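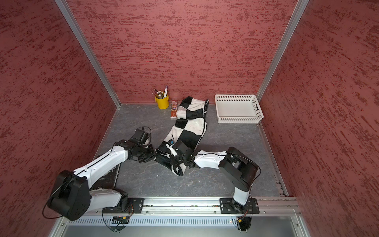

Jalura residency, anyone applying?

pralik_fan
The spring call is open! Eight artists, a month in the old grain store at Udavetti, and a fee of 3000 each. I went to Wing-yan Yeh's sound walk there last March and I'm still talking about it (my poor roommates). She had us listening to drainpipes for an hour and I loved every minute!

lowtide
Great place, but 3000 has to cover travel and materials too. I spent 3628 on mine and I slept on a friend's couch.

pralik_fan
Ouch, fair point. But the space! And the Monday dinners, where everybody shows something half finished!

mossandwire
I'd go again tomorrow. I disagree with lowtide on materials, you can borrow nearly everything from the Lam workshop if you email early. For textile people especially it's a dream, I've been obsessed with big checks ever since.
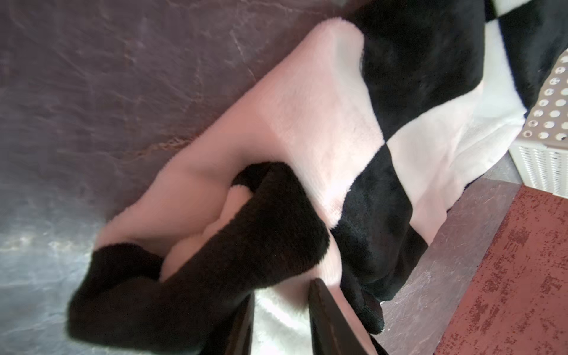 Black and white check, plush

lowtide
Textiles, sure. Try borrowing 54 speakers.

mossandwire
Ha, okay, you win that one. Did you ask Lam though?

lowtide
Twice. Still think the fee should go up before they add more artists.

pralik_fan
Agreed on the fee, but I'm applying anyway! Does the work sample have to be a finished piece?

mossandwire
No, mine was sketches and one short recording.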